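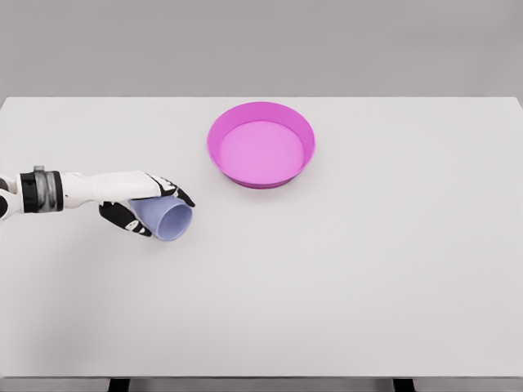
What I've been watching: the second season problem

31 July 2018

Hello again, and thanks to everyone who wrote in after the last letter. I've had a week of hot evenings and no wish to cook or see people, so I finally sat down with the second season of Fondum, the puppet comedy I went on and on about in May. I loved the first season. I bought the mug. So please read the rest of this as coming from a friend of the show!

If you missed it, Fondum is set in a run-down ferry terminal in a made-up harbor town called Jurkumport, and almost everyone who works there is a puppet. The passengers are human, the staff are felt, and no one ever brings it up. The first season ran for 11 episodes and hardly anything happened in any of them. A ferry was late. A vending machine ate somebody's coins and the ticket clerk (a sort of badger, I've always thought, though my sister says otter) took it personally for a whole half hour. I could have watched that forever.

Season 2 has a plot. There's a rival terminal across the bay, there's a missing will, and by the third episode the badger is wearing a wire. I'm sure it was fun to write, and the chase through the luggage room is very well done, with the puppeteers clearly having the time of their lives down there below the conveyor belt. But I kept waiting for everyone to sit back down behind the counter and be rude to each other about lunch.

My other gripe is the celebrity passengers. Last year the humans were all actors I'd never seen before, and they played it totally straight, which was the whole joke. Now every episode stops so a famous face can come through the doors and get a round of applause. I counted myself checking my phone twice during the opera singer one. Puppets need somebody boring to talk to. Give them a tired man with a suitcase and a question about the parking lot and you've got ten minutes of comedy right there.

It's not all gloom, though. The fourth episode, "Fudach," is as good as anything they've made. Fudach is the night janitor, a big shaggy thing with one working eyebrow, and in the first season he only ever mumbled in the background. Here he gets the building to himself during a storm. There's no music and hardly any dialogue, just him trying to get a bird out of the waiting room with a mop, then giving up and making the bird a bed in the lost and found. I cried a little, over a mop and a bird. The eyebrow does more acting than most of the guest stars put together.

I also want to say a word for the old stuff, as a few of you asked where to go if you like this sort of thing. Try and track down The Singhal Hour, which ran on local stations back in 2000 and looks like it was shot in somebody's garage. It's a talk show hosted by a pair of socks (really, that's the production value) and it only lasted about 20 episodes. The sound is terrible and one of the socks gets replaced partway through with a different sock, a gray one, with no explanation at all. My brother taped most of them and we still quote the weather segment at Thanksgiving.

So should you watch the new Fondum? I'd say yes, but skip around. Start with "Fudach," then go back to the first one, and leave the opera singer for a day when you're folding laundry. I still have the finale to go and I'm told the badger sings, so I may have to take some of this back next time. If anyone knows where to buy the little ferry captain hats from the opening credits, in an adult size, please hit reply.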